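The Slow Leak in Conference Room 4

The first bottle went over in September, a little after 3 p.m., and took a stack of printed agendas with it. By the end of that month the team at Dewan had a name for the problem. They called it the slow leak, though no water was leaking from anything.

Dewan builds software for tabletop grippers, the kind meant to tidy a meeting room after people leave. Its fingers come from a supplier called Ollitz. They are soft and ribbed, and they bend around whatever they close on. For months they worked well. Then the gripper began dropping things it had already picked up.

"It would lift fine," says Janaka Mondal, who runs testing. "Then four or five seconds later the bottle would start sliding. The log said the grip was good the whole way down."

The log was the real trouble. The controller, a small board sold under the name Poda, judged its grip by how far the fingers had closed. If they stopped at the width of a bottle, it reported a bottle. It had no way to tell a firm hold from a weak one at the same width.

Mondal's group went back through 3000 recorded grasps and found 234 in which the object slipped while the status stayed green. Most were smooth, heavy things. Paper cups and markers hardly showed up.

They blamed the pads first and changed them, which made no difference. Parveen Jayawardena, a mechanical engineer at Costwood, the shop that does Dewan's repairs, took two grippers apart and found the cause in the drive. A set screw had backed out a little on each. Under load the motor shaft turned slightly inside its coupling, and the fingers relaxed by a hair. The position sensor sat on the motor side, so it never saw the change.

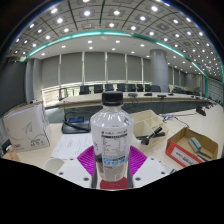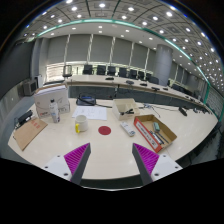

Jayawardena's repair was cheap: thread locker, a flat ground on the shaft, and a paint mark across the joint so that a loose coupling can be spotted by eye. The harder part was deciding what the machine should be allowed to handle in the meantime. A full bottle standing between the magenta pads, with a sheet of paper and a desk unit with a lit display just behind it, is a small safety question. Water near powered equipment is reason enough to stop. Dewan pulled liquids from the approved list and kept to dry items until every gripper had been checked.

The software has changed too. After each lift the controller now waits, squeezes once more, and compares the motor current with the first reading. If the number drops, it sets the object down and calls a person. The check adds 2 seconds to every pick, and customers have complained about it. Mondal says the wait is staying in until the sensor can be moved to the finger side of the coupling.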